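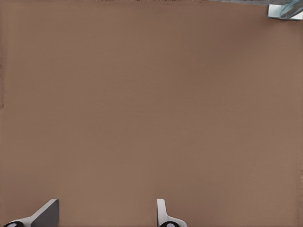 25. April 2022

Heute endlich wieder ein ganzer Abend am Simulator, und ich bin so aufgedreht, dass an Schlafen nicht zu denken ist. Also schreibe ich.

Seit Wochen geht mir dieselbe Frage im Kopf herum: Kann eine Maschine einen Tisch abräumen? Ich meine keinen Vorführtisch mit einem roten Würfel drauf, ich meine meinen Küchentisch nach dem Frühstück, mit Krümeln, Butterdose und der Zeitung, die am Honig klebt. In der Simulation fange ich natürlich viel kleiner an. Brauner Tisch, zwei Finger von oben, und dann zugreifen, ablegen, von vorn. Klingt langweilig, ist es überhaupt nicht!

Das neue Modell (ich habe es Palomino getauft, weil der Vorgänger Nevley hieß und ich keinen Nevley 2 wollte) hat heute 80 Durchgänge mit dem Becher gemacht. 70 davon sauber gegriffen und abgestellt. Im September war ich froh, wenn Nevley den Becher überhaupt erwischt hat und nicht quer über den Tisch gekegelt. Ich saß mit kaltem Tee davor und habe bei jedem gelungenen Griff die Faust geballt, wie beim Elfmeterschießen.

Die zehn Fehlversuche habe ich mir alle einzeln angeschaut. Fast immer dasselbe: Die Finger kommen einen Hauch zu weit seitlich herunter, einer stößt gegen den Rand, der Becher kippt. Ein Mensch würde das spüren und nachfassen. Palomino spürt gar nichts, der sieht nur, und was direkt zwischen den Fingern passiert, sieht er schlecht. Vielleicht hilft es, ihn vor dem Zugreifen kurz innehalten zu lassen und noch einmal zu schauen. Morgen probieren. Und die Reibung am Becher variieren, die ist im Moment viel zu brav.

Mit dem Lappen ist es eine andere Geschichte. 30 Versuche, zwei brauchbar. Stoff ist furchtbar! Er sieht jedes Mal anders aus, er hat keine Kante, an der man sich festhalten könnte, und der Simulator rechnet sich daran tot. Wäsche falten wird also noch dauern, da mache ich mir nichts vor. Aber wischen, mit einem Schwamm, der seine Form halbwegs behält? Das traue ich ihm dieses Jahr noch zu.

In der Mittagspause habe ich in der Packerei bei Losmont zugeschaut, weil mich interessiert, wie die Leute dort Kleinteile in die Kartons legen. Die eine Hand greift schon nach dem nächsten Teil, während die andere noch den Deckel zudrückt, und geschaut wird dabei kaum hin. Ich stand da mit meinem Käsebrot und war richtig andächtig. Bei uns hat man dafür eine Anlage angeschafft, die stapelt volle Kartons auf Paletten, und das macht sie großartig, den ganzen Tag, ohne Murren. Aber das Einpacken selbst, das Fummelige, bleibt Handarbeit. Genau da wird es für mich spannend.

Ob Maschinen den Haushalt schon können? Nein. Einen Becher von A nach B, auf einem aufgeräumten Tisch, bei gutem Licht, ja, und vor ein paar Jahren hätte ich mir das von meinem alten Rechner aus nicht träumen lassen.

Lauf 681 rechnet jetzt über Nacht, mit drei verschiedenen Bechern und einer Schüssel. Die Schüssel ist frech, die ist breiter als alles bisher. Der Lüfter brummt bis in den Flur. Am Wochenende fahre ich nach Salberg, bis dahin will ich wissen, ob das Innehalten etwas bringt. Noch schnell die Spülmaschine ausräumen, von Hand.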